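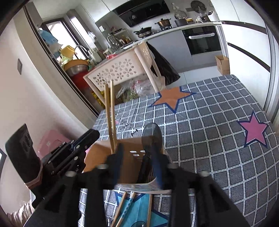 What is a utensil holder?

A utensil holder is an open, upright container that keeps cooking and eating tools together near where they are used, handles or heads sticking out of the top.

Utensil holder (also utensil pot, chopstick stand, spoon jar). Common kitchen item. Found on worktops, tables, shelves, next to the cooker. Holds chopsticks, spatulas, ladles, wooden spoons, whisks. Differs from a cutlery tray, which lies flat in a drawer, and from a knife block, which has a slot for each blade.

Materials

Glazed pottery, steel, enamel, wood, bamboo, plastic, glass, wire. Cardboard as well, mostly reused packaging — a stiff carton with the top cut down will stand up to dry chopsticks and a spatula or two. Cardboard box on the kitchen table shown at the top has a row of small round holes in the front. Weak point of all card holders is damp. The base goes soft first, then the corners.

Pottery is heaviest and tips least. Wire lets air through but thin chopsticks can slip between the bars and jam.

Size and shape

Depth matters more than width. Usual rule is that the holder should be a bit under half the length of the longest tool. Long cooking chopsticks, used for frying and for lifting noodles, need a deeper pot than eating chopsticks, which vanish into it and have to be fished out. Some households keep two holders for this reason.

Drainage holes in the base are usual in the types kept by the sink. Side holes help drying too, though less. A saucer underneath catches drips.

Sorting

Two habits. One is by use: cooking tools together, eating tools together. The other is by material, wood apart from metal and plastic. Pairs of chopsticks are often stood loose and matched up when the table is laid; odd ones pile up over time and get used for stirring or propping up plants.

Heads up or heads down is a matter of long dispute. Roksolana Onyshchenko, in her household handbook The Losus Kitchen, favours heads up for anything with a broad head, tips down for chopsticks only once fully dry. Ratih Tjoa's survey of 600 homes in Purkcombe found 53 per cent kept the holder within arm's reach of the cooker and most of the rest had it on the table.

Care

Empty it out, shake out crumbs, wash, dry throughly before refilling. Wooden tools put away wet can go mouldy at the bottom end. Card holders can't be washed — wipe or replace.

See also: cutlery tray, chopstick rest, dish rack, spoon rest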